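4.2 What the reuse surveys count

Most of the published claims about the reuse of carrier bags rest on one question, put in slightly different words by different authors: how many times did you use the last bag you were given? We have two objections to it. The first is that people do not know. The second is that the word "use" is left to the person answering, and that the answers are then added together as though everyone had meant the same thing.

The Flestidon household survey is a fair case. Its 373 respondents were asked to give a number, and the report treats that number as trips to the shop avoided. Haugland and Egger went back to 62 of the same households and asked them to talk through what had happened to one particular bag. Very few of the stories they collected involved a second trip to a shop. The bags had gone under sinks, into coat pockets, over bicycle saddles and round wet shoes. A good many had been hung up somewhere in the home with nothing decided about them (Figure 7), and their owners counted this as a use, or as several, or as none, according to temperament. 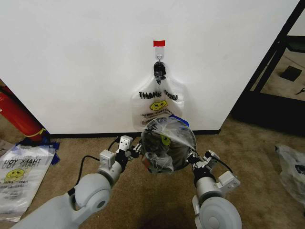 4.3 Storage is not substitution

The distinction matters for any estimate of benefit. A bag carried back to the shop takes the place of another carrier. A bag used to line a bin may take the place of a bin liner, if the household would otherwise have bought one. A bag that hangs on a hook takes the place of very little. It has been kept, and keeping is a different act from using, although the surveys give no way of telling them apart.

Mösli (personal communication) argues that we are too hard on kept bags. In his view a bag within reach is a bag that will be used in the end, and the survey simply catches it between jobs. We accept that this happens. We do not accept that it happens often enough to be assumed, and he offers no figures of his own. The Skorance diaries, which are the nearest thing to a proper record, stop in December of their second year, when many of the bags being followed were still in the house. The authors entered all of these as "in active reuse". On the same reasoning one might call an unread book "in active reading".

A further difficulty is that hung bags often do have a job, only not one that the categories allow for. Fanetti's coding sheet has a box for "waste" and a box for "carrying", and coders were told to choose one. A bag on a wall near a bin could be a second bin, a stock of liners, a place for things on their way out of the house, or a bag that somebody hung up once. Schwaiger, who coded part of the material, told us that such cases went under "waste" on some days and were dropped on others. We asked for the number dropped and were informed that it had not been kept.

Figure 7 is a modest illustration of the point. It shows a translucent white bag with dark, knotted handles, hanging from a clear adhesive hook with a container below. Two coders given the photographs separately disagreed, one entering waste and the other entering nothing. We would not claim that either was wrong.
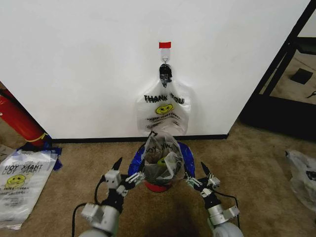

Figure 7. Printed shopping bag on an adhesive wall hook, two views. Photographs: T. Mahmoud. 

It may be said that errors of this kind cancel out in a large sample. They would do so if people over-reported and under-reported in equal measure, and there is no reason to think that they do. Respondents know quite well which answer is wanted. In Ammann's pilot, the group who first read a short leaflet on plastic waste gave higher reuse figures than the group who did not, for bags they had been given before the leaflet was printed. Ammann describes this as improved recall. We find it easier to believe that the leaflet told people what to say.

Nor does the size of the sample help with the second problem. If 100 people mean different things by "use", then asking many more of them gives a steadier average of different things — it does not tell us what the average is an average of.

4.4 What can be kept from the earlier work

We do not suggest throwing the surveys out. They are reasonable evidence on whether people hold on to bags at all, and on this the sources broadly agree. They are weak evidence on how often those bags go back to a shop, and we have left them out of the estimates in Section 5 for that reason. Where we needed a rate of return we used till records, which have faults of their own: they miss bags brought to a different shop, and they depend on the cashier pressing the right key.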